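Borngate Workshop Forum > Projects > Robots and automation
Thread: Paper folding arm, slipping on the second fold

niilo_j
The arm on the back bench now does the first fold on a large sheet well enough. The second fold is the problem. When it lifts the doubled edge, the top layer slides over the bottom one and the crease lands crooked. I have tried slower moves and a harder squeeze. The harder squeeze leaves marks. Any ideas before I reprint the finger pads?

cundby34
What is the lift speed? And are you pinching near the corner or in the middle of the edge?

niilo_j
Near the corner. Speed is 13 percent of max. I tried 34 and it was worse.

trendier
Reprint the pads solid. Lattice pads are nice for fruit and soft stuff, but on paper the layers creep when the pad gives.

Lubica H
I disagree with trendier. I ran solid pads on my own arm in September and they dented every sheet. The give is what lets both fingers sit flat. I would look at the wrist angle first. If the wrist is tilted, one layer gets pulled before the other.

trendier
Yours was a different gripper and thinner paper, as I remember.

Lubica H
Thinner paper, yes. Same style of gripper.

cundby34
Can you post the wrist camera view with the paper up? Hard to say much without it.

niilo_j
I went through the log from last night. The run with the bad crease is number 305. The wrist was tilted more than I thought, so Lubica may have a point. I have the sheet up again now with the lattice pads still on. 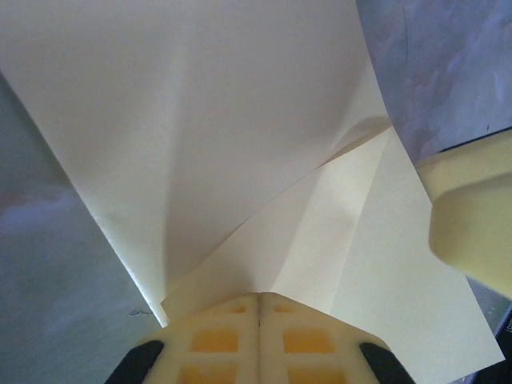

I also changed the order of the moves. It closes, waits half a second, then lifts straight up before it swings across. Before, it was lifting and swinging together. Three tries so far and two creases came out straight.

trendier
Two out of three is not much of a test. I would still print one solid pair and compare.

niilo_j
Fair. I will print a pair tonight and run both sets on the same stock.

Lubica H
Keep the wrist angle the same for both or you won't learn anything.

khan_bench
Which slicer profile did you use for the lattice? Mine keep splitting at the seam.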